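Stone Counter Check, Powder Room, Unit 12
Temalstead guest building, April round

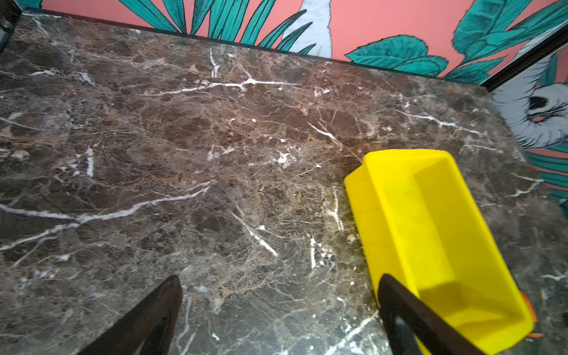 Wynne Amport
Room inspector, Corneso Stays

Form 255. Marks: OK, WATCH or FIX.

1. Surface, by eye: OK
What a slab! Dark chocolate brown with tan webbing all through it and those big white veins shooting across. I could look at it all morning. The polish still has a soft shine.

2. Veins, by fingertip: OK
White veins can hide a real crack, so please run a nail over every long one. I followed the one that runs diagonally on the left, then the long one across the upper middle, forks and all. No catch anywhere.

3. Seam at the wall: WATCH
The line between stone and wall is thin and dark, so old sealant is hard to judge by eye. I pressed along it with a plastic pick and found one soft spot, 9 inches long. Recheck in June.

4. Wall covering: OK
Coral pink with huge teal palm and banana leaves, and it looks terrific against the brown! No lifting when I pressed above the seam. Damp cloth only, please, no spray.

5. Dark trim where the walls meet: OK
Firm, no sharp spots.

6. Slab movement: OK
Leaned on it with both hands. Solid.

7. Front edge: FIX
Small rough chip underneath, easy to miss until it snags a sleeve. Smooth and fill before the next guests. Work order 586.

8. Cleaning products: WATCH
Found a vinegar spray in the cleaning cart. Vinegar eats marble! Swapped it for the stone soap and left a note on the cart.

Room may stay open once item 7 is done.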